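Levau Textile Care

Levau Textile Care is a commercial laundry and linen service in the town of Ritar. It washes and folds cloths, towels and small linen for hotels, clinics and restaurants of the region. The company is known mainly for the gradual automation of its folding hall, which began under the manager Conceição Godinho and is known inside the company as the Zaron programme.

Background

Before the programme, all folding was made by hand, in 3 shifts. The washing and drying machines had been renewed several times, but the folding tables stayed as they were, and the hall was the place where work waited. Pain in the wrists and shoulders was the most frequent complaint of the staff. At that time the laundry had 261 employees, of whom roughly 100 worked at the tables.

The Zaron programme

Large flat pieces such as sheets were moved first to folding lines of a usual type. Small and soft pieces were more difficult, as a cloth has no fixed shape and lies differently each time it is put down. For these the company chose two-finger grippers. Folders guide a hand-held version of the gripper through the work, and the recorded movements are then used to prepare the robot cells supplied by the firm Seo.
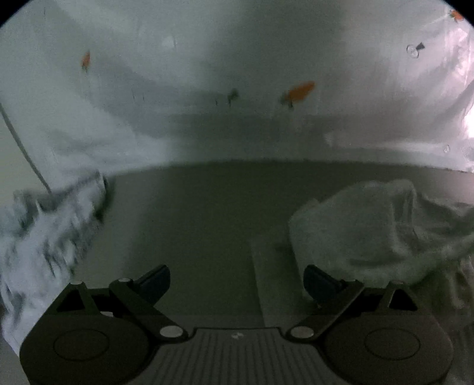
Hand-held gripper with its fingers open, between two rumpled cloths.

The cells take over plain cloths and napkins. Pieces with buttons, ribbons or stains are still sent to the tables, where a person decides what to do with them.

Effects on the staff

No folder was dismissed during the change, but posts of people who retired were not filled again. The night shift in the folding hall was closed in October. Several former folders became cell operators — a post which is better paid, but demands more standing and more attention to screens. Others moved to quality control.

Opinions in the hall are divided. The older folders say that their hands hurt less in the evening. Some of them also regret that the long tables, where it was possible to talk during the work, have been partly removed. The staff council has asked that hours spent with the hand-held gripper be paid as training work, and this was accepted after a trial period.

See also

Industrial laundry
Robotic folding
Job rotation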